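4.2 Finger alignment and upkeep of the hand-held gripper

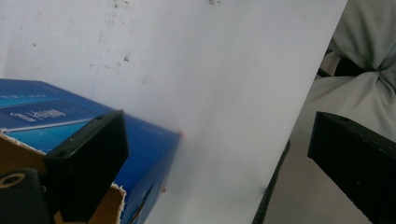 Figure 3. Wrist camera view with both fingers in the picture, blue cardboard box and white panel between them.

The tool was set up once at the start of August and then re-checked every time the fingers came off. Setup is short but the order matters. Camera mount first, then fingers, then stroke, then the grip force. Doing the fingers before the camera cost us most of a morning, as the mount screws pull the body slightly and the finger gap has to be done over.

Fingers. Black blocks, one left, one right, same part number. Each is held by a single bolt plus a dowel. We torque by hand with the short key and mark the bolt head with a paint pen. With the jaws closed on a feeler gauge the gap should be even front to back. If not, loosen the left finger only. Never both at once, the reference is lost and the whole procedure starts again from the mount.

Camera. Both fingers must show in the view, one coming in from each side, as in Figure 3. We accept a small difference between the sides. What we don't accept is a finger that drifts between sessions, so a reference picture is saved after each change and overlayed on the next one. Messina wrote the overlay script (part of Cirillo, our logging package) and it takes a few seconds to run. Focus is fixed and locked with a drop of thread lock. Print on box faces often comes out blurred at short range, see again Figure 3. This was left alone, the later stages do not read text.

Stroke and force. Full stroke is run 30 times unloaded before any recording. Current is logged for each cycle. A clean tool gives a flat trace; dirt in the guide shows as a bump near the end of travel. Force is set on the Hirketti drive board, in steps, and we stayed at step 8 for cardboard. Lower and boxes slipped, higher and the corners crushed. Torn packaging is harder again, the raw corrugated edge gives way under load and the finger position at contact is not repeatable. For those items the contact threshold was dropped by 2 steps and the approach slowed down. No other parameters were changed.

Cleaning. Paper dust is the main problem. It collects in the holes on the finger tops and along the guide rail. Brush, then a dry wipe, no solvent on the pads. Compressed air was tried in the first week and dropped, it drove the dust further into the guide. After almost 2000 grasps the pads had gone shiny and were replaced as a pair. A worn pad next to a new one gave a lopsided grip and the object turned in the jaws.

Repair. One failure during the study. The right finger bolt backed out by a partial turn and the overlay check caught it the next morning before recording began. Rieger traced it to a missing spring washer, left out when the pads were swapped. The washer is now on the Uvemley checklist along with the paint mark. Sessions logged between the swap and the fix were re-run in full, the earlier files are kept but not used in the resuls below.

Spare fingers come from Cedetti and are not fully interchangable between batches, the dowel hole can be tight. Ream by hand. Check gap again after.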